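Tatau (robot learning method)

Tatau is a training method for two-armed table-top robots in which a single long task is split at the points where an object is let go. It was developed by the Ganis research group under Agnes Lunde and first described in a technical note dated 2022-04-28. The method is mostly used for tasks with many small, similar objects, and its standard test is the handling of chess pieces.

Background

Earlier work by the group, known as Verkent, trained one control policy on whole recordings of a human operator. It did well on short tasks but lost accuracy as the recordings grew longer. A small error in placing one piece changed the position of the arm for the next, and the errors added up. Lunde's note argued that the release of an object is a natural place to cut, as the gripper is open and the arm has no load.

Method

An operator guides both arms through the task while joint positions and camera images are recorded. Each recording is then cut at every release. The pieces of recording are treated as separate examples, and a second, smaller network learns to choose which arm should act next. The published version was trained on 1644 such segments. Segments in which an object was dropped are kept but marked, so that the policy can learn the recovery without copying the mistake.

Test set-up

The chess test uses two arms fixed at the front corners of a table, with plain walls on the other sides to keep the background constant. A board and a shallow tray are placed between the arms. Start positions range from a few pieces on the board to both sides laid out, and the board is not squared up exactly with the table.

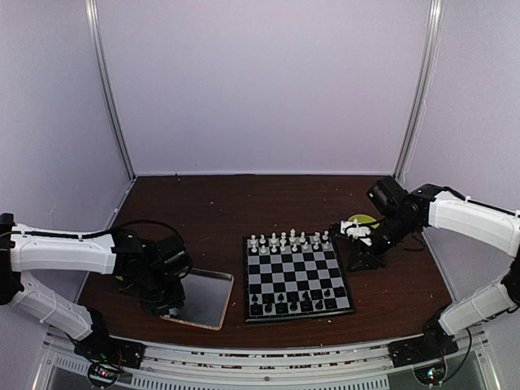
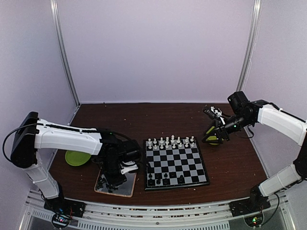

Chess test: two arms, with the board to the right of the tray. White is on the far side of the board in both views.

Results

Over 3000 trial placements, Tatau left fewer pieces outside their target squares than Verkent did. The gain was largest for pawns in the inner rows, where the gripper has to come down between neighbouring pieces. There was little difference for the corner squares. Black pieces on dark squares remained the hardest case for both methods.

Limitations

The method depends on clean release points and does not suit tasks such as folding or wiping. It also assumes that only one arm lets go at a time. A later variant, Huaranga, allows 2 releases to overlap, but needs longer training.

See also

Imitation learning
Bimanual manipulation
Verkent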